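Seit ich bei uns im Ort für den Gemeinderat kandidiert habe, stapelt sich in der Küche Papier: Tagesordnungen, Haushaltsentwürfe, Einladungen zu Bürgersprechstunden. Wegwerfen mag ich das alles nicht, aber essen wollen wir ja auch noch irgendwo! Ein paar Kniffe haben sich bei mir bewährt.

**Sitzungsunterlagen** loche ich sofort, noch im Mantel, und hefte sie nach Ausschuss ab, nie nach Datum. Svitlana Pylypenko aus unserer Fraktion schwört auf Klemmmappen, mir rutscht da immer die Hälfte raus. Und die Vorlage zum Radweg nach Tikberg hatte 22 Seiten, die sucht man einzeln ewig.

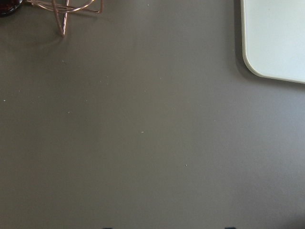 **Plakate** vom Wahlkampf hebe ich auf, die Rückseiten sind prima Unterlagen beim Streichen oder Schuheputzen. Kabelbinder vorsichtig mit dem kleinen Schraubendreher an der Zunge lösen, dann halten sie noch eine Wahl durch (meine sind seit Januar zum dritten Mal dran).

**Kleisterreste** im Eimer über Nacht mit kaltem Wasser einweichen, morgens mit der Spülbürste raus. Heißes Wasser macht bei meinem nur Klumpen. Klebereste von Aufklebern gehen mit Speiseöl ab, kurz einwirken lassen und mit Spüli nachwischen.

Wer noch leere Ordner braucht: Bei mir im Keller stehen welche, einfach klingeln!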